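The Last Stop Before Monwood

The bus stopped at Inudell for 20 minutes. The driver said so twice, then went off to smoke behind the pumps.

I had been riding since before light. My mother's house in Monwood had sold for less than we hoped, and I was going up to sign the papers and hand over the keys. There were 51 miles left. I had a sandwich, a book I wasn't reading, and the keys in my coat pocket – five of them, though the house had only two doors.

I got off with the others and walked to the store. It was the same store. She used to bring us in for something to drink on the way back from the lake at Rees, and we were never allowed to open anything before the bridge. 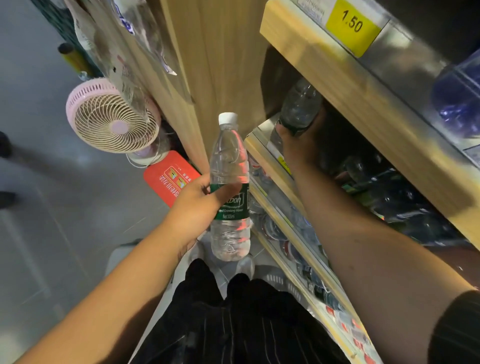 The woman at the register asked if I was going all the way through, and I said only to Monwood. Nice town, she said, her sister had wanted to buy up there but the winters put her off.

I told her the winters weren't so bad. Then I paid and went back out. The driver was already in his seat, and the engine was running. I sat on the left side, where I could watch for the bridge.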